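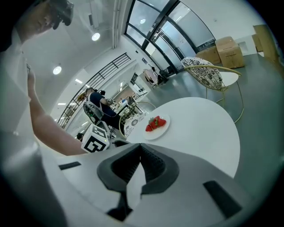 White cube with black square markers, mounted on a hand-held tool.

Skimwood: diplomatic statements and replies

Version 2

Skimwood is a text dataset of public statements made by foreign ministries and government spokespeople, paired with the replies they drew from other governments. It is meant for work on quotation, attribution and stance in international news. The unit of the dataset is the exchange: one statement, one reply, and a record of how the two are linked.

Contents

The release holds 1700 exchanges in English. Where the original was in another language, the English text is the one put out by the issuing government. We did not translate anything ourselves. Statements with no official English version are left out, even when several news outlets carried their own translations.

A smaller set of 297 exchanges is held out for testing. It was picked by issue and not at random, so that a long dispute does not end up with its first half in training and its second half in test. The test set is not counted in the 1700.

Files

exchanges.tsv - one row per exchange, training part
heldout.tsv - same columns, test part
sources.tsv - one row per source page, with the retrieval month
labels.txt - the label list, in the order used by the loader
CHANGES.txt - differences from the first version

All files are UTF-8 with Unix line endings. Tabs and line breaks inside a statement have been replaced with a single space. Paragraph breaks are therefore lost. If you need them, go back to the source page.

Columns

id: stable between versions. An id that has been removed is not used again.
speaker_role: the office held at the time, such as spokesperson, minister or ambassador. Personal names are not given in this column but do remain in the text.
statement: the text being replied to.
reply: the text of the reply.
link_type: how the reply refers to the statement. See below.
stance: one of the 12 labels in labels.txt.
issue: a short free-text tag, such as border, fishing, transit or visas. These tags were not cleaned up. Expect near-duplicates.
src_a, src_b: keys into sources.tsv.

Link types

direct: the reply quotes the statement word for word, in full or in part.
named: the reply names the speaker or the office but does not quote.
implied: the reply does neither, and the link rests on timing and subject alone.

The implied type is the weakest part of the dataset. Annotators disagreed on it more than on anything else, and some of these links will be wrong. For most uses we suggest dropping them. The loader does this by default; pass keep_implied to get them back.

How the data was made

Source pages came from the press sections of ministry websites and from the Pētersons clippings archive, which holds printed press releases that were later scanned. Scanned pages were corrected by hand. Errors remain in names with accents and in footnotes.

Candidate pairs were found with Zivard, our matching tool, which compares quoted spans and dates. It finds direct links well and misses most paraphrase. Annotators at Hundetti then went through the candidates, threw out false matches and assigned the stance label. Each exchange was read by two annotators working apart. When they differed, a third reader made the final choice. The separate labels are not part of the release, so agreement cannot be worked out from these files.

Stance is labeled from the reply only. A reply that calls a remark "regrettable" gets the same label whether the remark was mild or harsh. Annotators were told to ignore what they knew of the countries involved, but we have no way to check how far they managed to.

Known problems

Governments that publish often, and in English, are over-represented. Do not read the number of exchanges for a country as a sign of how many disputes it has.

Some ministries edit or delete releases after they go out. We keep the text as it stood when we collected it. The live page may say something else.

A few replies answer more than one statement. These appear once for each statement, with the reply text repeated. Remove duplicates on the reply column before counting words.

Statements quoted inside other statements are not marked. A model trained to find the speaker will often pick the inner one.

The issue tag "talks" is used both for peace talks and for trade talks - this is a leftover from the first version and will be split in the next one.

Uses we advise against

The dataset records what was said in public. It does not record whether any claim was true, and it should not be used as training data for fact checking. It also should not be used to score countries or office holders as hostile or friendly.

Changes since the first version

Added the src_b column. Merged the "reject" and "deny" labels, which annotators could not keep apart. Removed exchanges where the reply came from a political party and not a government. Fixed a fault in the loader that dropped the last row of each file.

Corrections

Send the id, the column and the proposed text. Corrections are gathered and applied every January. Requests to remove a page are handled as they come in, and the id is listed in CHANGES.txt with the reason for removal.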